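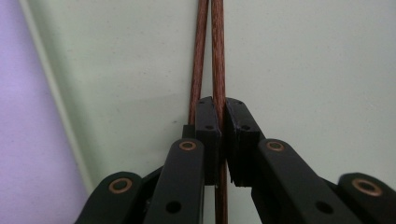
Renik hand-held gripper, unit 3025
Return-to-use inspection after dropped item
Site: Premano, table setting station
Month: June

Reason for inspection
During a table setting run the gripper let go of one chopstick partway between the bowl and the tray. It landed on the floor on the operator's side. No injury, nothing broken. The trigger was still held closed when it dropped. Unit was tagged out at 2:40 pm and checked the same afternoon.

Before starting
Tag on, battery out — DONE
Work area clear of breakables within arm's reach — DONE
Previous sheet read — DONE. Last sheet notes "slight play, monitor". No follow-up was recorded.

Section A: Fingers and pads
A1. Pads secure on finger, no rocking — FAIL. One pad moved under thumb pressure. Screw was about a quarter turn loose. Retightened and marked with paint pen.
A2. Pads meet evenly when closed — FAIL at first check. Gap was wider at the bottom than at the top. OK after A1 was fixed.
A3. Pad faces clean — FAIL. Greasy film, probably from hands. Wiped with alcohol and left to dry.
A4. Pad edges free of chips that could catch a sleeve or glove — see comment.

Comment on A4: the rule on this sheet says "no chips", and going by that wording most pads in service would fail. I passed these for rigid items only. The wording needs to change or the pads do. Replacement pads are a Drilteck part and the store has none on the shelf.

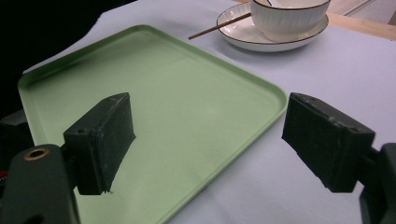
Section B: Links and pivots
B1. Bushings seated, none walking out — PASS
B2. No side play at pivots — PASS, checked cold. Should be checked again after a full shift.
B3. Links close without sticking — PASS
B4. Pinch points clear of cables and straps — FAIL. Wrist strap was long enough to reach the links. Shortened.

Section C: Grip test
Test piece is a single chopstick, held upright, trigger closed, for 6 seconds.
C1. Holds without slipping — PASS after repairs
C2. Holds with light tap on the lower end — PASS on the second go. The first go slipped a little but did not drop.
C3. Releases cleanly — PASS

Comment on C: thin round items are the worst case for flat pads. The Tahiri procedure we work from only tests with a block, and this unit would have passed that with the pad loose. Please add the chopstick test to the weekly sheet.

Result
Returned to use with limits. Light table items only, no glass, no knives. Recheck A1 and B2 at end of next shift. If the paint mark has moved, tag it out again and leave the screw as found.

Outstanding
Order pads.
Reword A4.
Find out why "monitor" was written with no date against it.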